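Altham phone drive passes 200 handsets 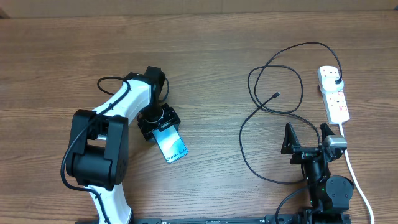 The spring collection of used cell phones at the Altham library closed Wednesday with 237 handsets turned in, according to organizer Janaka Seneviratne. Last year's drive brought in fewer than half that many.

Residents dropped off phones at the library's front desk and at Biswas Hardware on Solgate Street. Many came in with their original boxes, which Seneviratne said makes the sorting go faster. The model name is printed on the package, and most boxes also carry a label with the storage size.

"A phone in its box takes me a minute to log," he said. "A loose one with a dead battery can take the whole evening - first you have to find a charger that fits."

Phones that still work will be reset and passed on to households in Altham and Clurkness that have asked for one. The waiting list stood at 30 names when the drive ended. Handsets that can't be repaired go to a recycler in June, along with two crates of old chargers and cables.

Sajib Marikar, who runs a repair counter in Clurkness, is checking batteries and screens at no charge. He has set aside 11 phones so far that need a new screen before they can be handed out.

Marikar asked anyone donating later in the year to sign out of their accounts first. A phone that is still locked to its previous owner can't be reset for a new one, and several from this drive are on hold until the owners can be reached. He also asked people to take out SIM cards and memory cards - a small envelope of them is waiting at the library desk to be claimed.

Empty boxes are welcome too. They can be left at the library during regular hours and will be matched with loose phones of the same model where possible. Boxes with no match will go out with the paper recycling.

The next collection is planned for the fall. Households that would like to receive a phone can add their names to the list at the front desk.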